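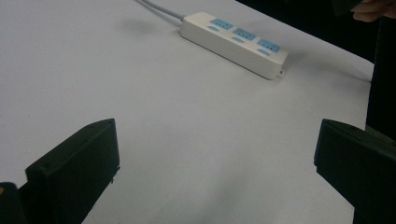 One user of the Buvis station wrote after the November update that the recording was never the slow part: "It's the half hour before, when you're trying to work out which gripper has drifted." Sekulell has rewritten the start-of-day and servicing routine for the station in answer to comments of that sort, and the new version is released today.

Aug 2, 2020. Sekulell, maker of the Buvis two-handed recording station, has issued a revised set-up and care guide. It applies to all stations with paired hand-held grippers and replaces the loose sheets sent out with the November update. The guide is free to existing customers.

Buvis is used to record people doing small tasks at a table, so that a robot arm can later be trained on the same movements. Each operator works with a gripper in either hand. The grippers have no motors. They do have fingers, mounting plates, screws and cables, and all of these work loose or wear with use.

The new routine takes 12 minutes. It starts with the work surface, which is wiped and checked for movement before anything is put on it. The operator then opens and closes each gripper fully, left first, and looks for play in the fingers. Finger screws are tightened by hand with the short driver in the kit. Power tools should not be used on them.
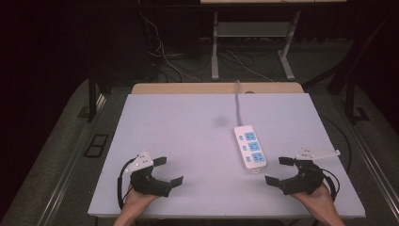 Cable checks come next. Each gripper cable needs enough slack for the operator to reach the far side of the table without pulling on the connector. Sekulell now sets the free length at 600 mm and marks it with a tape band on new cables. Older cables can be marked by the customer, and the guide shows where to measure from.

The last step before recording is a short trial with an everyday object. The guide suggests something with a plain shape and a few small details, such as a power strip, a stapler or a lunch box. The operator plays the trial back and confirms that both gripper views are sharp and that the open and closed positions read correctly. If they do not, the finger zero is set again.

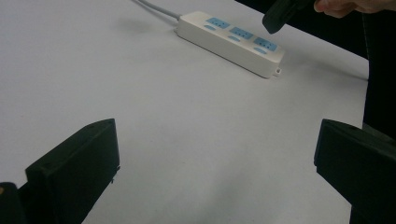 Zusside, which services the station for customers, tried the routine at its own workshop before release. It logged 897 recording sessions. Of these, 238 were stopped for a fault of some kind, most often a loose finger screw or a connector not pushed fully home. Both checks have been moved nearer the front of the list as a result.

Worn finger pairs should be changed together, even where only one looks worn. Replacement pairs and cables are supplied by Ragnarsson and fit all versions of the gripper. The mounting plate is unchanged. 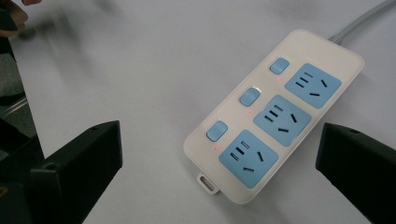
Buvis gripper open over a three-socket power strip, indicator lights on.

Customers with a service agreement will receive a printed copy with their next parts order. Orders for finger pairs placed before the release will be sent with the old sheet, and the new one can be requested from Zusside at no charge.

Press enquiries: Sekulell press office.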